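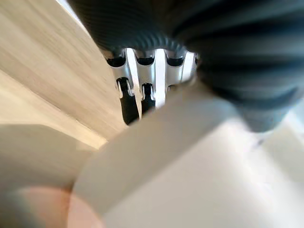 Drimar Flat-Pack Furniture Help

Frequently asked questions

Updated in July. If your question isn't on the list, write to us through the contact form, we read everything but it's slow at the moment.

ORDERING AND DELIVERY

How long does delivery take?

Kirby desks and Neves shelves: 22 days from payment. Vumia bed frames ship from a different warehouse so they can arrive on another day even if you paid for everything together. Not a mistake, no need to call.

Can I change my order after paying?

Yes, until you get the "packed" email. After that, no. Color changes count as a change.

Do drivers carry boxes upstairs?

Ground floor only. You can add the upstairs option at checkout. Can't be added later by phone, sorry.

What time will the driver come?

You get a two-hour window by text the evening before. Earliest slot starts at 8 a.m. If you gave us a landline, no text, so please check your account page.

Box arrived damaged. Do I refuse it?

Take it if the damage is just the cardboard. Write "box damaged" next to your signature. Open it within three days and tell us what you find.

ASSEMBLY

Do I need power tools?

No. Phillips screwdriver, small hammer, the hex key from the bag. If you use a drill put it on the lowest setting. Most of the stripped screw holes we hear about come from drills.

A piece is missing.

Check the foam first. Small bags get taped inside the foam corners, and on the Kirby there is one taped under the drawer bottom. Still missing? Send us the letter from the parts page (not the step number) and we mail it free. Usually goes out next morning.

The holes don't line up.

Nine times out of ten a panel is upside down. Look for the unfinished edge, it goes to the back. Loosen everything, turn the panel, start again from step 4. Don't tighten anything fully untill the last page.

Can I take it apart and rebuild it when I move?

Kirby and Neves, yes, a few times. Leave the dowels in. Vumia has glued corners in the headboard so keep that part whole.

Is there a video?

For Kirby and Vumia. Neves is coming. The link is on the front of the instruction booklet.

CARE

What do I clean it with?

Damp cloth, then a dry one. Bit of dish soap for grease. No bleach, no scrub pads, no furniture polish on the oiled finishes.

How often do I re-oil?

Twice a year for desks, once for shelves. Thin coat, wipe off the extra after ten minutes, leave overnight. Lay the rags flat outside to dry before you throw them out. Oily rags in a pile can catch fire.

White ring from a mug?

Oiled: rub with fine sandpaper along the grain, then oil. Lacquered: leave it a couple days, often fades by itself. Don't sand laquer.

My two shelves aren't the same color.

Real wood, different trees. Light evens them out somewhat over about 21 weeks. Move your lamps and books around now and then or you'll get outlines.

WEIGHT AND SAFETY

How much can a Neves shelf hold?

237 pounds for the whole unit, spread out, heavy stuff at the bottom. Only when it's fixed to the wall.

Do I really have to fix it to the wall?

Yes. Bracket is in the box. Screws for your wall type are not, ask at a hardware store.

RETURNS AND PARTS

Can I return something I already built?

No, unless there's a fault. Unbuilt and in the box, 30 days.

Who pays return shipping?

You, if you changed your mind. Us, if it's broken or wrong.

Do you sell spare parts for old models?

Over 1,000 parts in stock, incl. handles and drawer runners for the first Kirby. Ask for Qiuyue Duan in parts and give her the year if you know it. A photo of the label on the back helps alot.

Do you deliver outside the mainland?

Parts yes, furniture no.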